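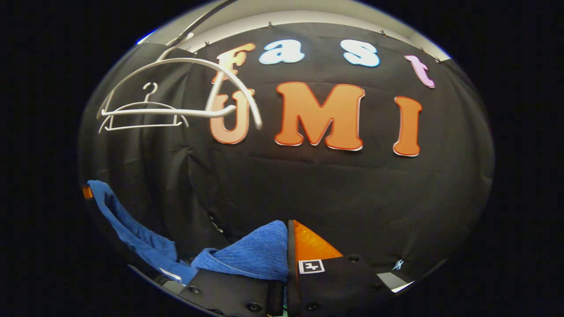
I have been on a hanger kick since February, and I blame my hall closet in Barnstead, which finally spat a winter coat at me one morning while I was hunting for an umbrella. I'd been living with the usual mess of wire ones from the cleaners, wooden ones from my aunt's house, and a few padded satin things I couldn't explain if you paid me. So I pulled everything out, dumped it on the bed and started over with plain white plastic. I'm a convert! Put two white hangers against black fabric, one bigger than the other, and you see right away how much the size changes the line of the thing, the big one making that long sweep and the little one tucked in lower with its hook showing. Clothes notice that difference too. A small cardigan on a wide hanger grows those awful shoulder horns, and they do not steam out (I have tried, with language).

My first batch was 30 hangers from Jalatmont, a housewares shop I can walk to if the weather behaves. I used 28. The other two live on the back of the bathroom door and hold whatever is drying.

Then came the towels, which I hadn't planned on. I've always been a crumpler. Blue cloth, blue towel, whatever, in a heap on the nearest surface. A towel folded next to a cloth that's lying crumpled there makes a pretty good argument for folding, even to me. I do thirds the long way, then in half, then in half again, and they sit on the shelf with the fat edge out. Mine are the textured kind from Thân, and they're bulky, so 8 is the most I can stack before the pile starts leaning toward the light switch.

The black curtain was my Saturday project. My closet has no door, and I wanted something dark to hide the shelves. I went with clips along the top, mostly out of laziness, and I love them. No sewing, no rings, and when it needs a wash you just unclip it. Brustent sells a heavier cloth that hangs straighter, and I may go back for a second panel once I've dealt with the shoes.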